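Kanaujia two-arm kit: what you get on a trial rental

Furkness has added the Kanaujia two-arm kit to its rental list, and members who asked in January about trying a pair of hands before buying one can now book it. The kit has been with us at Stumier since the start of the month. What follows covers what comes in the crates, what the rental includes and how it has done on soft goods, the work most of our members care about.

The kit ships in two crates. One holds the upper body with both arms fitted. The other holds the hands, the head camera, the power supply and the leader arms used for teaching. You need a solid table, a grounded outlet and a floor that does not bounce. Furkness sends a technician for the first day to bolt down the base, run the calibration and show two people how to stop the machine safely. After that you are on your own, with phone support on weekdays.

The rental price is $695 a week, with a $220 charge for crating and pickup. The technician's day is included. Insurance is not, and our office had to ask twice before getting a straight answer on that. Extra finger pads are sold separately, and you should order a set at the same time as the kit. Ours showed wear at the thumbs well before the end of the second week.

Teaching is done by hand. You hold the leader arms, move through the job and the robot's arms copy you. Each run is saved and labeled in a program called Dita, which comes with the rental and runs on an ordinary laptop. Dita is easy to learn. The playback screen is clear, bad runs can be thrown out with one key, and the files export in a plain format. It is slow to load a long list, though, and the search box only looks at the first word of a label. We ended up putting the item name first on everything.

We have saved 700 runs so far, nearly all of them on pouches, bags and small garments. Stiff items went well from the first day. A flat pouch can be picked up, turned and set down square with very little practice. Thin cloth is harder. The hands have to come in from both sides, and the fingers need to close on the fabric without pushing it away. The approach that worked best for us was to bring the left hand in with the fingers spread, set the right hand at the other edge, and only then start to pull.
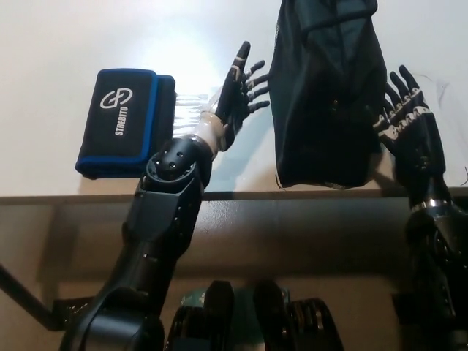 Aušra Krūmiņa wrote back after reading a draft of this item that she would put the money into a simpler gripper and a better table. In her shop the bags all come in three sizes, she said, and a pair of flat jaws handles them at a fraction of the weekly rate. She also asked whether the fingers can feel when cloth is slipping. They can't on the standard kit. Furkness offers fingertip sensors as an add-on, but we did not have them and can't say how good they are.

Her point about cost is fair for a shop that runs the same few items all year. The five-finger hands make more sense where the work changes from week to week, or where someone wants saved runs that look close to how a person does the job. If you only need to move folded goods from one spot to another, ask Furkness about the single-arm version.

A few practical notes for anyone booking. Good light matters, but a lamp aimed straight at a white tabletop makes the head camera's picture harder to read, so move it to the side or put down a mat. Loose threads catch in the finger joints – trim them first if the item allows it. Let the arms park themselves before you switch off the power. The first recalibration took us most of a morning, and later ones went faster.

Bookings go through the Stumier office and the minimum is 2 weeks. The kit stays on our floor until Fri 18 February, and members can come in and use the leader arms before then. Bring your own items to try, and call ahead so a laptop is free.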